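Visit report: Wulach robotics course, spring open lab

The Wulach course opens its lab to outside visitors once in April. I went on the Saturday, mainly to see how the second-year student teams handle two-arm tasks. Eight teams share the hall, each with a bench and a fixed block of arm time. Most of the code runs on Aven, the course's own control library, and grading is by logged trials.

The bench I stayed at longest belonged to the Bucur project. Its assignment is a handover: one gripper carries a small object to the middle of the table and the other takes it. The arms face each other from opposite sides, so the shared workspace is narrow and most of the planning effort goes into wrist clearance.

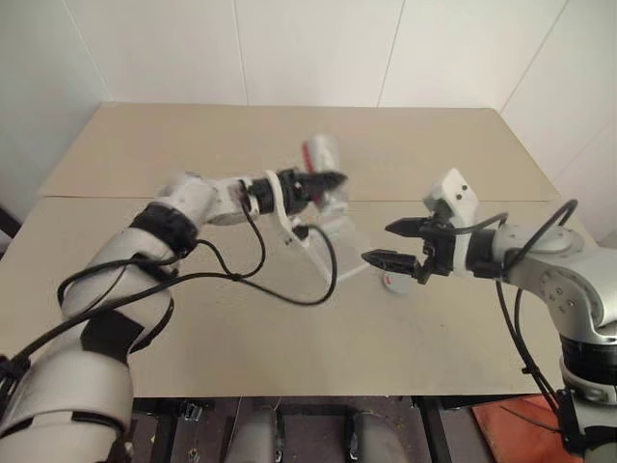
Report by the automation instructor, Ilico Technical School

Both wrists carry extra hardware. The left has a clear plastic bracket beside the gripper, the right a white mount on top, and the cables are left in wide loops over the links. Loops of that size keep strain off the connectors but have to be included in the collision model - the team had entered them as simple cylinders.

The grippers are parallel two-finger units. Closing force is set per object in a text file, with no force feedback in this version. A trial is limited to six attempts, after which the log is closed and the arms return to home.

Teams submit two reports, one on calibration and one on failures. I was allowed to read a failure report and found it more useful than the demo. Our own course should adopt the format.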